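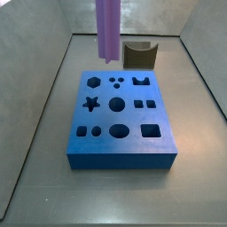
### 1/

I spent six years testing web forms for a living, mostly the part where you type in your own name and the computer disagrees with you. A short thread, with grudges.

### 2/

My coworker Lucía Bustamante has an accent on the i. She has had it all her life and it has never hurt anyone. The Elville water department's sign-up page told her it was an "invalid character," which she now puts in her email signature.

### 3/

She tried it without the accent. The form took it, then rejected her at the next step because the name didn't match her ID. The ID has the accent. The help page suggested she "enter your name exactly as it appears on your ID."

### 4/

Visitación Carrasco, same office, got further. The Mavstead library card has room for eight letters of first name, so for three years she has been checking out mysteries as VISITACI. The librarian pronounces it with real confidence. She says she's started to like it.
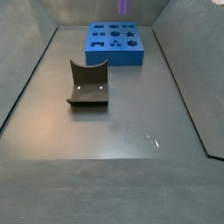

### 5/

Length limits are my favorite genre because someone had to pick the number. I once sat in a meeting where we argued for most of an hour over whether a last name could be longer than 40 characters. The field for "how did you hear about us" allowed 150. The field for "company slogan" allowed 156. I asked why 156. The man who knew had retired in January.

### 6/

Then you have minimums. A lot of forms want at least three letters in a last name, which is a bold message to send to anyone called Ng, Wu, or Li. The error text I saw most often was "Please enter a real name." Please!

### 7/

Pongsak Kamolrat tested alongside me for two of those years. His name broke nothing. It fit every box on every form we had, and he still got mail addressed to Kamolrat Pongsak, Mr. Pongsak, and, from one dentist, Pam.

### 8/

People keep sending me the same question, so let's get it over with.
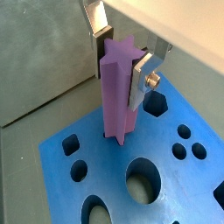

**What should a name field check for?**

That something was typed in it. Let people use whatever letters, spaces, hyphens, apostrophes, and accents they have, make the box long, and then leave them alone.

### 9/

"But what if somebody types garbage?" Then you will have one customer named asdf. You already have one. He's been in the database since launch and he's on the newsletter list. He opens it more than I do.

### 10/

Next grudge: the title menu. Mr., Mrs., Ms., Dr., and then, on the Durico rewards page, Admiral. Required field, no blank option. Unai Cuesta picked Admiral in protest and now can't change it online. He has to call, and when he calls they say "How can I help you today, Admiral," and he loses his nerve.

### 11/

Also the middle initial. Required, one letter. If you don't have a middle name you type X, and then you are a person with a middle X, and two years later some other form asks you what it stands for.

### 12/

In fairness, I have seen it done right once. The Rivas parks department has a paper form for picnic shelters. It says NAME and there is a long line after it. Ramesh Vashisht wrote his whole name, with his father's name in the middle, and had room left over to draw a small tree.
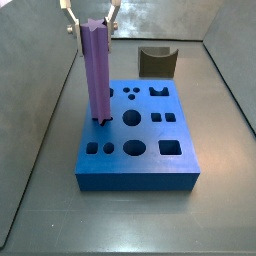
*Purple star, star-shaped hole.*

### 13/

Somebody is going to tell me the paper form gets typed into a computer afterward. Yes. I've seen the confirmation. It was addressed to RAMESH V. They did honor the shelter reservation.

### 14/

Replies are open. Give me your worst error message and the name it was rude to. Apostrophe people, I know you've been waiting. O'Anybody goes first.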